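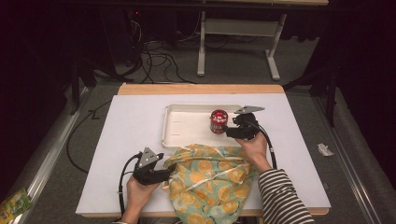
Robotics Club: Spring Project Update

The club has moved on from last fall's line followers. This term's project is teaching by demonstration, and most of the work so far has been done with hand-held grippers. A student holds one in each hand and does an ordinary table task from start to finish. The recordings go into a training set, and at the end of the term we will see how much of the task a pair of robot arms can repeat.

Shanti Nautiyal, who advises the club, set the target at 1000 recorded runs by the end of April. A run counts only if both hands start clear of the tray, the task is finished, and nothing is dropped on the floor. Runs that go wrong are kept in a separate folder. We had planned to delete them, but two of the seniors want to compare the failures for their final report.

The tasks are simple on paper. The current set uses a shallow white tray, a small red container with a lid, and a piece of cloth with a citrus print. One task is to lift the container out of the tray and stand it on the board. Another is to put it back in. The third, and the one that has taken the most practice, is to spread out the cloth and fold it in half. Cloth never lands the same way twice, and new members tend to pinch too much of it at once. It helps to take hold of a corner with the left gripper first and leave the right one open until the edge is up off the board.

Everyone who records should read the one-page guide before their first turn. The main points:

Go slower than feels natural. Quick jerks make the recording hard to use.

Keep both grippers in front of you for the whole run, even if one of them has nothing to do.

Move the container to a new spot in the tray between runs. We had one long stretch where it was always in the same place, and most of that batch had to be set aside.

Check your cables before you start. They should have enough slack to reach the far side of the tray without pulling.

A turn at the table is 40 minutes, including setup. After that people get tired and the runs get sloppy. Please sign up for one turn at a time so that the younger students get a chance. If you are new, you will be paired with someone who has already done a full turn.

We are also looking for help on the software side. The script that sorts the recordings still stops when a file name has a space in it, and the labels from the first two weeks need to be redone by hand. There are 300 of those left. No programming is needed for the labels — just patience and a laptop.

The Hetholm meet is still on the calendar. Teams there get a table, a tray and a set of objects they have not seen before, and have an hour to get ready. Our plan is to enter one team in the handling event and one in the open demonstration. The Rastport club is bringing two teams as well and has offered to share a practice afternoon with us in the month before. Families are welcome at the meet, and rides will be arranged closer to the date.

Permission forms for Hetholm are in the tray outside the lab door. Return them to Ms. Nautiyal before the end of the month.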